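Herkach sells its logistics unit to Bagheri

After several months of rumors, Herkach confirmed in September that it will sell its logistics unit to Bagheri. The price is 173 million dollars, and the two companies expect to close the deal before the end of the year. The approval of the competition office is still missing, but in the market few people expect difficulties from this side.

The unit has 11 warehouses and it never was in the center of the business of Herkach. It was bought in better times, when the company wanted to control all the way of its products to the shops. Since then the costs have grown more than the sales, and the last two annual reports already spoke of "a review of options", words that investors usually read as a sale.

Lavanya Chacko, the finance director, explained in the call with analysts that 70 million of the money will go to pay debt. The rest stays in the company for the new packaging line, which was delayed two times. She did not want to say if there will be a special dividend. "We will look at it when the money is in the bank," she answered, and passed to the next question. 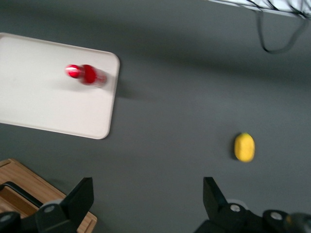

A red bottle on a white tray.

For Bagheri the purchase has another meaning. The company lost the contract with Trundau in the spring and had too many trucks for too little work. With the warehouses it also receives a supply agreement of five years with Herkach, so a part of the volume is already secured. Fistach, which also made an offer, left the talks in the summer. According to the local press it was ready to pay up to 200 million, but it asked for a longer agreement and Herkach did not accept -- neither company has commented on this.

The employees of the unit will pass to Bagheri with their present conditions. The unions have asked for a meeting with both managements to have this in writing, and they still wait for a date.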